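Minutes of the Guidebook Working Meeting, June 8, 2012
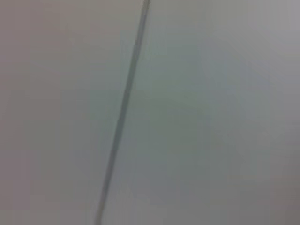

Nair Outdoor Club, Publications and Routes Section

Present: Lena Kołodziej (chair), Szymon Lis, Ese Ajayi, Kiyoshi Noguchi (minutes)
Apologies: Tadeusz Chmielewska, who sent written comments, taken under items 3 and 5

1. Minutes of the last meeting

Accepted with one correction. Under "Goklow approach" the minutes said the landowner had "agreed" to the new parking spot. Szymon pointed out that the landowner had said he would think it over. The word is changed to "discussed." Kiyoshi noted that the draft text for the guidebook already says "agreed" and asked that it be changed there too. Lena will do it.

2. Matters arising

The letter to the county about the washed-out culvert has had no answer. Lena proposed a second letter. Ese doubted a second letter would do what the first did not and suggested someone go to the county office in person. Szymon passes the office most weeks and will stop in.

The spare rope bag is still missing. It was signed out under a name that cannot be read. Left open.

3. Gusano Canyon chapter: is it ready?

Szymon presented the chapter, now on its fourth draft. It covers the main slot, the east fork and the walk out over the rim. He considers it finished apart from the map.

Ese did not agree. She had read it twice and had three objections. First, the time given for the full trip, "a comfortable day," is the time Szymon takes, and Szymon is fast. She would like to know how long a party of four takes when one of them has not done a long rappel before. Second, the draft says the pools in the lower narrows "rarely require swimming." She asked how many visits that was based on. Szymon said his own, which are many, but agreed that nearly all of them were in dry years. Third, the bolt at the second drop is called "solid." The chapter does not say who placed it or when it was last looked at.

Szymon replied that every guidebook says this kind of thing and readers understand they are responsible for themselves. Ese said she had heard that argument before, usually from the people writing the guidebook.

Tadeusz's written comment was read out: "I like the chapter. I do not like 'easily found' for the exit gully. I have walked past it on two trips, once in full daylight." Lena has also missed it. Szymon offered to describe the gully from below, with a bearing.

Kiyoshi asked whether the chapter should give a rating at all before a second party has checked it. Discussion went on for a while without much agreement. Szymon feels that holding back the rating makes the club look unsure. Lena said the club is unsure.

Decided: the chapter is not accepted in its present form. Szymon to rewrite the time, water and anchor paragraphs. Ese and Kiyoshi to make the trip as a second party, without Szymon, using only the printed draft, and to report what they find. "Rarely require swimming" comes out whatever the report says.

4. Printing offer from Grinano

Lena had received a quote from Grinano for the first print run. The offer is for 800 copies, soft cover, with the club paying half in advance. The price per copy falls if the club orders more.

Kiyoshi asked where the figure of 800 came from. Lena said it was the printer's suggestion. Kiyoshi said he would expect a printer to suggest a large number. The last club publication, the winter hut booklet, was also ordered on the printer's advice, and there are boxes of it under the stairs.

Szymon believes the guidebook will sell much better than the hut booklet, as canyon trips have become popular and there is no other book for the area. Ese asked if there was anything to support this beyond people telling Szymon they would buy one. Szymon has a sign-up sheet from the spring gear swap with 51 names on it. Ese looked at the sheet and noted that it is headed "Interested in hearing more," and that no price is mentioned. In her view it shows 51 people who were willing to write their name on a sheet.

Szymon asked that it be minuted that he finds this unfair. It is so minuted.

Lena pointed out that the outdoor store in town may take copies on sale or return. Nothing has been put in writing. Kiyoshi would not count those copies as sold, and would not count them as placed either until there is a letter.

There was also a question about the cover. Grinano describes it as "weatherproof." Ese would like a sample. She proposes to leave it in a wet pack overnight and bring whatever is left of it to the next meeting. Lena will ask for one, and will ask at the same time for prices on smaller runs and whether the advance can be reduced.

Decided: no order is placed. Quote noted. To be taken again in September with a smaller quote beside it.

5. Photographs and permissions

Szymon has a folder of photographs from members. Permission slips have been returned for some of them. Lena does not want to use any picture without a slip, including those where the member "said it was fine at the campfire."

Tadeusz wrote that too many of the pictures show the same bend in the main slot in the same noon light, and that a reader trying to find the route would be better served by one dull photo of the trailhead. Ese supports this. Szymon feels that nobody buys a book for a photo of a trailhead, but will take one.

Kiyoshi raised a related point. Two of the members whose pictures are in the folder are shown without helmets. The introduction tells readers to wear a helmet at all times. Either the pictures or the sentence should go, and he would prefer to lose the pictures. Agreed.

Action: Lena to chase the missing slips. Szymon to sort the folder by chapter.

6. The prize question

Szymon proposed that the club enter the guidebook for a regional book award. He thinks a seal on the cover would help sales and would bring new members.

The others were cool on this. Lena observed that there is no book yet. Ese asked what the entry fee was, who judges, and whether any of the judges go into canyons. Szymon did not have the fee with him. Kiyoshi wondered how many entries there are in each class, given that an award with few entries and a high fee would not mean very much on a cover.

Szymon said that members are proud of the work and would like to see it noticed. Lena said she would be proud of a book in which the exit gully is in the right place.

Decided: no entry this year. Szymon may bring the rules and the fee to a later meeting if he wishes.

7. Goklow approach and the access note

The access note is two paragraphs long and both have problems. The first sends readers through the lower gate. Ese was at the gate last month and found it chained. It may be chained for calving only, or it may be permanent. The second paragraph says dogs are welcome, and no one present could say where that came from. Szymon thought Tadeusz wrote it. Tadeusz's comments do not mention it.

Lena will telephone the landowner and ask about the gate, the parking and the dogs in the same call. Until she has an answer the note will read "Check current access before setting out," with the club's contact address. Kiyoshi asked who will reply to people who write to that address. Lena will for now. She does not want this to become permanent.

8. Training day

There were 16 places offered on the rope skills day and almost all were filled. Szymon called the day a success. Ese, who taught the second station, was less sure. Most of those who came already knew the material, and several had come last year as well. The beginners the day was meant for did not sign up, or signed up and did not appear. She suggested that the notice, which used the words "advanced," "technical" and "multi-drop," may have had something to do with it.

Kiyoshi will rewrite the notice in plain words for the fall session. Ese will look it over before it goes out. Szymon asked whether the feedback forms had been read. They have. They are all positive, and Ese pointed out that they were filled in while the instructor stood there waiting for them.

9. Any other business

The first aid kit in the club van is out of date. Kiyoshi to replace the contents and keep the receipt.

Szymon asked whether the section could have a booth at the fall outdoor fair. Lena wants to know the cost of the table and who would stand behind it on the second day, when it usually rains. No offers were made. Left until there are some.

Lena reminded everyone that drafts should be sent with the date in the file name. There are at present three files called "Gusano final."

Actions

Lena: correct the Goklow text; call landowner; sample cover and smaller quotes from Grinano; permission slips.
Szymon: county office; rewrite Gusano paragraphs; exit gully description with bearing; trailhead photo; sort folder.
Ese: second-party trip with Kiyoshi; check training notice.
Kiyoshi: second-party trip with Ese; training notice; first aid kit.
Tadeusz: to be asked about the dogs.

Next meeting in September, at the clubhouse, unless the Gusano report comes in sooner.

K. Noguchi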